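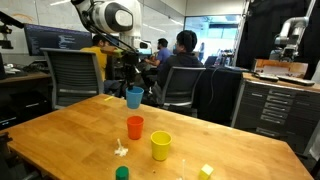

Arm and gripper with the blue cup above the table.

Walum Tidy is a control package for bench-mounted arms fitted with a two-finger gripper. It covers pick, place and stack for light, rigid tableware. Soft goods and cutlery are not supported.

Rated payload is 200 g. A task needs 73 demonstrations before first use – more if the cups vary in height. 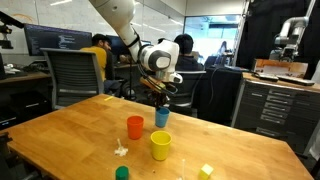 Fususier runs the package on two benches and reports that stacking is ready for daily use, but that clearing a real kitchen table still takes a person.

Nested cups are handled as one object after release.

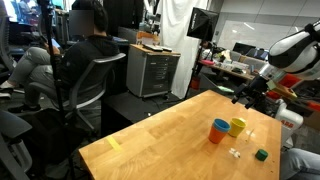 Blue cup nested in orange, yellow cup standing alone.

Tilted grasps are allowed. Clear plastic remains a known weak point for detection.
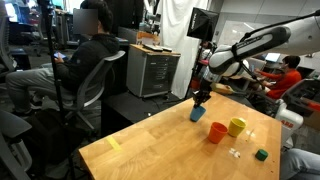

Blue cup held at a tilt.

License term: 9 months. Dish loading is planned for May.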